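Pridari docs | Overview | Data cards | Rigs | Changelog

# Tristent finger comparison, tabletop set

This card covers the tabletop part of the Tristent comparison, which tries two finger designs on the same arm and the same parallel gripper body. It was recorded at the Pilalley bench in June. Maintainer: Amerley Alhassan.

If you only want the numbers, they are in `summary.csv`. Read "Known problems" before you plot anything from it.

## What is being compared

Two sets of fingers:

- `pad` - short fingers with ridged pads
- `taper` - long fingers that narrow to a tip

We wanted to know how much of the difference in grasp success came from the fingers and how much came from the controller gains. Both sets were run with the stock gains and then again with the Ardeleanu gains. The Ardeleanu gains close more slowly and hold with less force at the end of the stroke.

The arm, the policy and the head camera mount were not changed between runs. Please don't use this set to compare policies. There is only one in it.

## Size and layout

There are 501 episodes in total. Each one is a folder:

```
episode_xxx/
 head.mp4
 joints.npy
 gripper.npy
 meta.json
```

`joints.npy` and `gripper.npy` share a clock. `head.mp4` has its own, and the offset is stored in `meta.json` as `video_offset_ms`. In nearly 40 episodes the offset was estimated by hand from the first visible arm motion, and these have `offset_source` set to `manual`.

Fields in `meta.json`:

- `fingers` - `pad` or `taper`
- `gains` - `stock` or `ardeleanu`
- `task` - see below
- `outcome` - `success`, `drop`, `miss` or `abort`
- `notes` - free text, often blank

## Tasks

`cube`: pick up the red cube and set it down on a clear part of the table. The cube starts at a random position and rotation.

`scissors`: take the scissors by the handles and put them in the cup, blades first.

`marker`: take the marker out of the cup and lay it on the table.

The objects for the other tasks are left on the table during a run, so the arm has to work around them. Runs where it knocked something over on the way are still counted by the outcome of the task itself, with the contact written in `notes`.

## Head camera view

Video is recorded from the head camera only. There is no wrist video in this release. The gripper hides part of the workspace at close range, and this is worst when it comes in next to the cup. 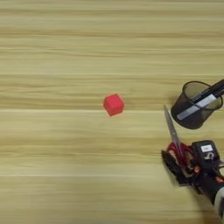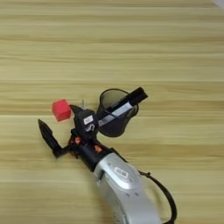 Head camera views of the gripper close to the cup, with the red cube on the table in both.

Auto exposure was left on. The tabletop is light and the gripper is black, so a brightness threshold finds the gripper fairly well, but it also picks up the cup. We ended up masking with the joint positions instead. The script is `tools/mask_arm.py` and it needs the calibration file from the same session.

## How outcomes were labeled

Amerley labeled every episode from the video. A second pass was done on 300 of them by someone who had not seen the first labels. Most of the disagreements were between `drop` and `miss` on the scissors task, where the handles slip before the lift really starts. The rule we settled on: if the object left the table at all, it is a `drop`.

An episode is an `abort` if the operator hit stop, whatever the reason.

## Findings so far

Cube: very little difference between the finger sets. The tapered tips are easier to get into position but will turn the cube if they close off center.

Scissors: the pads hold the handles better, with either set of gains. The slower close helped the tapered fingers more than we expected, though they still let the scissors swing.

Marker: the tapered fingers reach into the cup more easily. With the pads, the arm often pushes the cup before it gets hold of anything. Stock gains make this worse.

None of this has been tested on another arm.

## Known problems

- 3 episodes have an empty `gripper.npy`. They are listed in `bad_files.txt` and should be skipped.
- The force reading drifts as the motor warms up. Compare force within a session and not across sessions.
- Finger opening is logged in motor units. The conversion to millimeters is different for the two finger sets - both tables are in `calib/`.
- The `pad` runs were mostly done first, so wear on the gripper body is mixed in with the finger comparison. We plan to repeat a block in the reverse order.

## Loading

```
from tristent import load_set
eps = load_set("tabletop", fingers="taper", gains="stock")
```

Leave out an argument to get all values for it. Files on the skip list are dropped unless you pass `keep_bad=True`.

Contact: Amerley Alhassan, Pridari | © Pridari | Back to top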